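The Lid Problem

Plastic food boxes were supposed to tidy up our kitchens. A skeptic spends time with the drawer everyone would prefer to keep shut.

7 October 2021

The promise is always the same. Buy the set, throw out the mismatched stuff, and your kitchen will start to behave. I have bought the set three times in my adult life. My kitchen has not behaved once.

So when a friend in Plerndale told me she'd had her plastics "done," I was curious in the way you are curious about somebody's new diet. She had paid for an afternoon of advice from Miltness, a two-person outfit that goes into people's homes and sorts out the one cupboard they can't face. Most of the time, I was told, the cupboard is plastic. Boxes, tubs, lids, the odd cloth stuffed down the side. People can part with a sofa more easily than they can part with a lid that might fit something.

Miltness is Tormod Isaksson and Mudassar Arain. Isaksson used to fit kitchens. Arain ran the back of a sandwich shop, where he washed more food containers in a week than I will in my life. They disagree about nearly everything, and I suspect that is part of what people are paying for.

Their method starts with getting it all out onto a pale, flat surface where it can be looked at properly. Cupboards are dark and drawers are worse. Out in the light a box that seemed fine turns out to be scratched cloudy, and the tub you were sure was clean has a color to it that you don't remember buying.

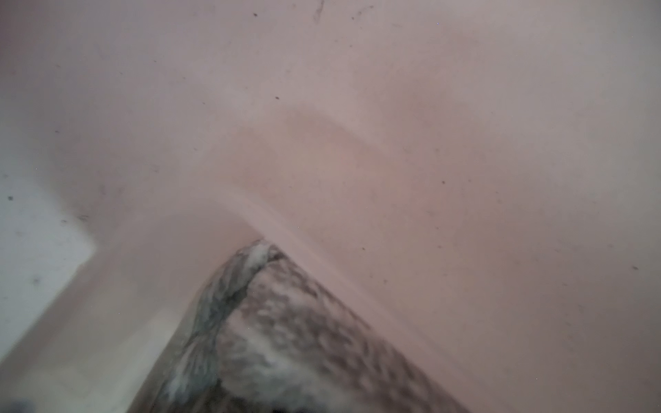 Pink plastic at close range, with a warmer tint toward the middle.

Color is a sore subject. Anyone who has ever put tomato sauce in a plastic tub knows the orange blush that moves in and stays. The internet has opinions: sunlight, baking soda, lemon, a paper towel shaken up with dish soap and warm water. I have tried all of them over the years and my view is that they work a little, on some tubs, if you want them to. Arain is blunter. "If it's clean, it's clean," he told me. "A tint isn't dirt. Put onions in it and get on with your day."

Isaksson wants stained tubs out of the food cupboard altogether. He'd give them to the garage for screws, or to a child for crayons. I asked how many tubs of screws one household could reasonably need. He said he had seen garages that would surprise me.

What bothers me about the whole tidying business is how quickly it turns into shopping. You clear a shelf, the shelf looks bare, and somebody is right there with a matching set to fill it. Peixoto, the housewares chain with the nice bags, sells a "starter system" of 14 pieces, and I can't think of anything that needs less starting than a drawer of plastic boxes. Half those pieces are lids, naturally. Fourteen pieces sounds like abundance until you get it home and find you own seven boxes, one of them big enough for an olive.

To their credit, the Miltness pair don't sell boxes. They sell you on the idea of getting rid of them, and then they go home. Isaksson keeps a short list of what he thinks a household can use: two large, three medium, three small. That makes 8, and he will not be moved on it. I pointed out that a person who cooks on the weekend and eats from the fridge all week would run through eight boxes fast. He said that person should wash up more often. I don't find this persuasive, but it was said with confidence.

The real fight is over nesting. There are two schools. One says take the lids off, stack the boxes inside each other, and file the lids upright beside them like records. The other says store every box with its lid on, accept that you are storing air, and never hunt for a lid again.
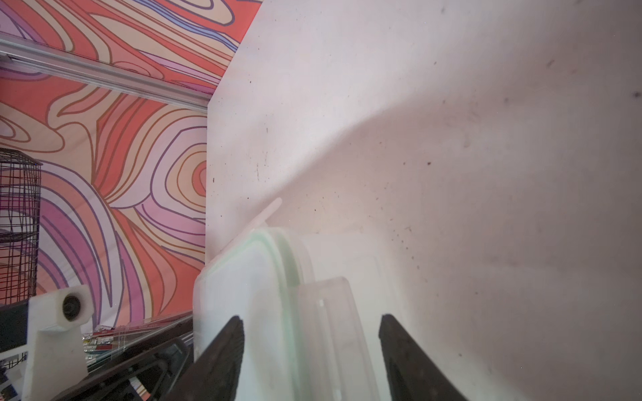

I grew up in a nesting house and I married into a lids-on house, so I've had time to form a view. Nesting looks wonderful on the first day. It saves a startling amount of room. Then somebody in a hurry pulls the third box out of the stack, the top two go back in the wrong order, and within a month you have a leaning tower with a lid wedged in it sideways. Nested boxes also stick together if they go away with any water on them. You end up on the kitchen floor with one box between your knees, pulling.

Lids-on has one flaw and it's a bad one. A closed box with a drop of water in it will smell by Friday's standards even if you washed it that morning. Arain's answer is to leave one side of the lid unlatched, so air can get in. I've been doing it since June and, fine, he's right about that. The boxes don't smell. They do fall open when I take them down, which he didn't mention.

Where both men agree is on drying, and here they have talked me round more than I expected. Their claim is that a messy plastics cupboard is mostly a drying problem. You wash the boxes, they come out beaded with water (plastic doesn't hold heat the way a plate does, so the dishwasher never quite finishes the job), and you leave them on the side until they dry. They don't dry. Dinner comes, you need the counter, and you shove everything into the cupboard in whatever order it happens to be in. There's your mess.

The fix is a cloth. I had hoped for something more interesting after all that. A decent thick cloth with some texture to it, kept within reach of the sink and used for nothing else. 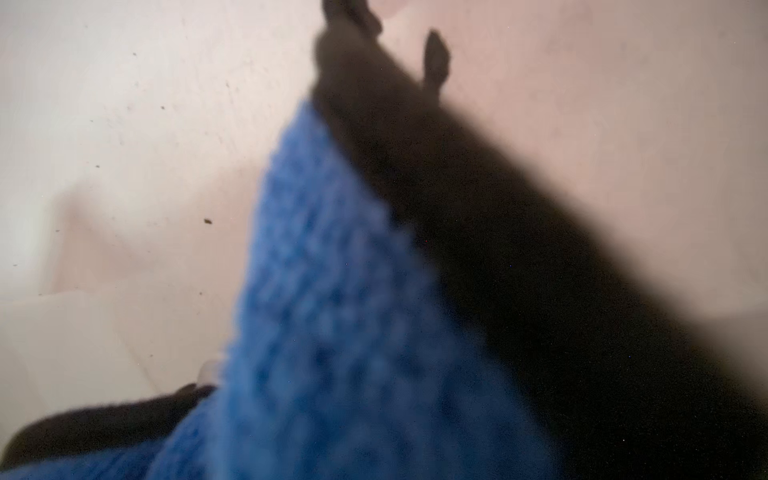

A blue cloth with a coarse, bumpy texture.

Naturally there is a product here too. Rivuser makes a drying towel that comes in its own tube, and according to the tube it is good for 600 washes. I'd love to meet the person keeping the tally. Mine lost its hanging loop early on and has been fine otherwise, about as fine as the old dishcloth I already had. Any cloth with a bit of bump to it will get into the corners of a box better than a smooth cotton one. Flat linen towels, which look so handsome over an oven handle, just push the water around.

Rims are where it counts. Run the corner of the cloth along the groove where the lid sits, then along the lid itself, and be firm about it. If there's a rubber seal, lift it out every so often and wash underneath. I did this for the first time on a box I had owned for years and I would rather not describe what I found. Dry the seal before you press it back in, and check that it isn't twisted. A twisted seal is how soup gets into a backpack. 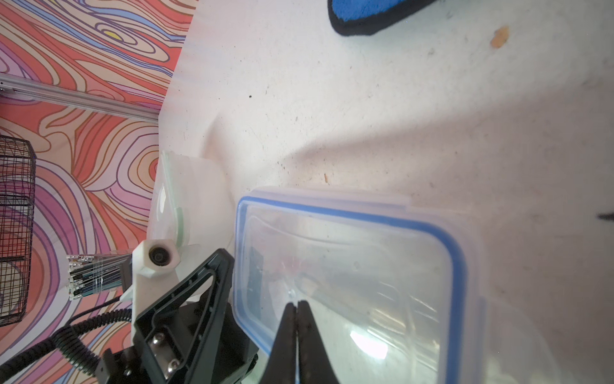 I'll admit to a weakness for the kind with locking flaps. They close with a snap that makes you feel like a competent person. The trouble is the hinge, a thin strip of plastic asked to bend several times a day for years, and once one flap goes the lid is just a lid. Isaksson throws the whole thing out at that point. Arain keeps it for dry goods, and so do I. Rice doesn't care about a missing flap. Neither do tea bags.

This is my general objection to the clear-out approach. It treats every flaw as a reason to say goodbye. A cloudy box, a stained tub, a lid that grips on only two sides: in the language of decluttering these are all "not serving you." But a cloudy box holds leftovers exactly as well as it did last year, and the replacement is more plastic, bought new, that will also go cloudy. My friend in Plerndale sent a bag and a half of her boxes away after her afternoon. When I visited a few weeks later there was takeout curry in the fridge, in the tubs the takeout came in, because she'd run out.

She says she is happy with the service. The cupboard does shut now, and she opened and closed it for me a couple of times to prove it.

As for mine, I did the exercise on my own, one wet evening, for free. Everything came out onto an old sheet. I matched what could be matched. I had 3 lids left at the end that belonged to nothing, and no memory of the boxes they came from, and I did throw those out, with a pang. I kept the rest, stains included. The big boxes now live lids-on at the bottom and the little ones are nested, because I have no principles and the shelf is short.

The cloth hangs on a hook by the sink. That part has stuck, and if you wanted one thing from this article you could do that and skip the rest. Dry the boxes before you put them away, including the groove. It takes a few minutes and it is very boring.

My husband has asked whether we might get one of those Peixoto sets now that there is some space. I told him I would think about it.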